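About Bundis Memorials

Bundis Memorials writes obituaries, service programs and memorial pages for families in Cadmont and Ivley. We started 11 years ago with 2 desks in the back of the Thammasiri print shop, and we still print there.
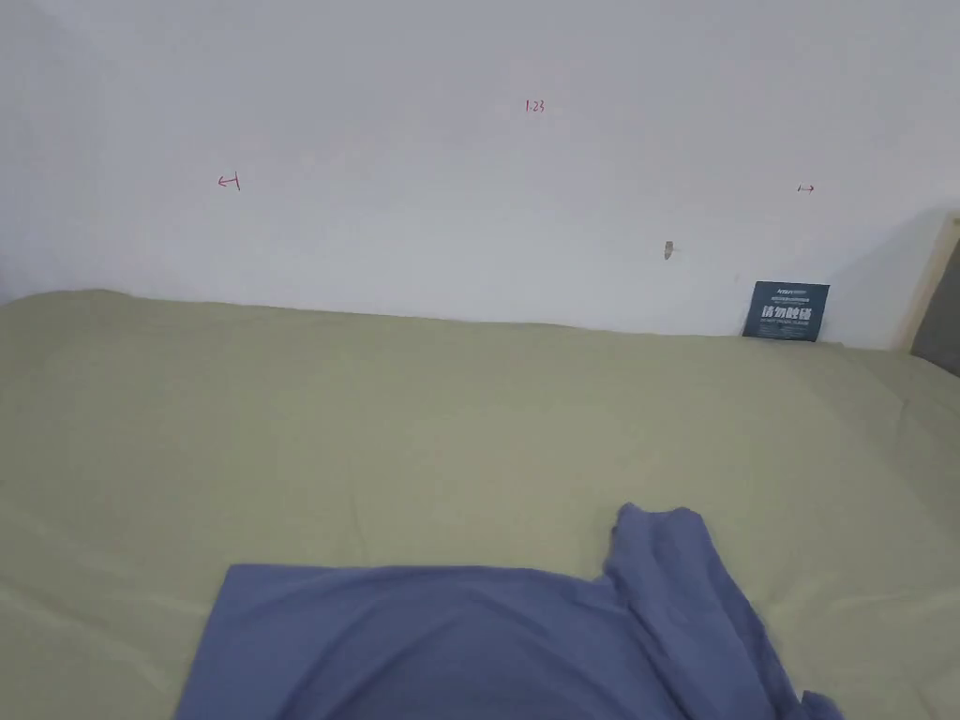 Most families call us within a day or two of a death. We take down the facts by phone — dates, schools, military service, surviving relatives — and send back a draft to check. Nothing goes to a newspaper until the family has approved it.
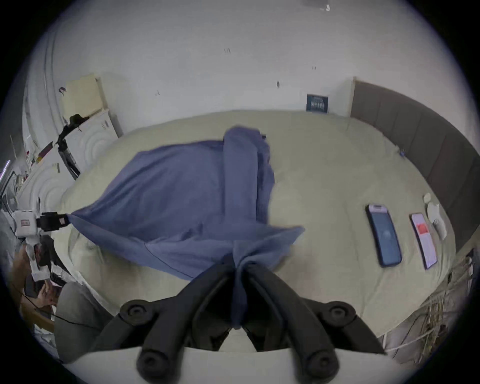

Corrections are free for 7 days after a notice runs online. Print corrections depend on the paper's own deadline. We also work directly with funeral homes in both towns. The office opens at 8 a.m. and the phone is answered until 9 p.m.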